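Print this post | E-mail this post

Re-zeroing the gripper on the bench cell

The gripper on the small arm had been closing off center since Thursday. Objects still got picked, but each one was pushed sideways before the second finger touched it, and the placement error showed up at the other end of the move.

I started with the cheap checks. The finger screws held their marks. The wrist flange was tight. The cable at the last joint had enough slack at full rotation. That left the linkage, and the left side had play in it — small, but easy to feel with the power off.

The bracket comes away with 2 screws. I cleaned the old grease off the pivot, replaced the worn bushing and put it back with a thin film of Grandano paste. Then I ran the homing routine with the fingers empty and wrote the new open position into the config file. The encoder reads 978 at full open, and it came back to that value on 4 restarts.

The wrist camera offset has to be redone after any work on the brackets. I open the fingers fully, park the arm over the table pointing straight down, and check that both fingertips come into view at matching angles before touching the numbers.
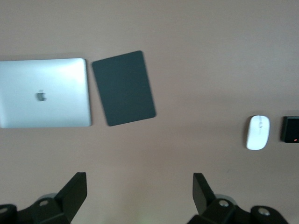

Eilidh Purves wrote that she would redo the camera offset with the arm warm, after around 2 hours of running, as hers drifts when it is set from a cold start. I have only done it cold so far. The next run will be logged both ways.

Print this post | E-mail this post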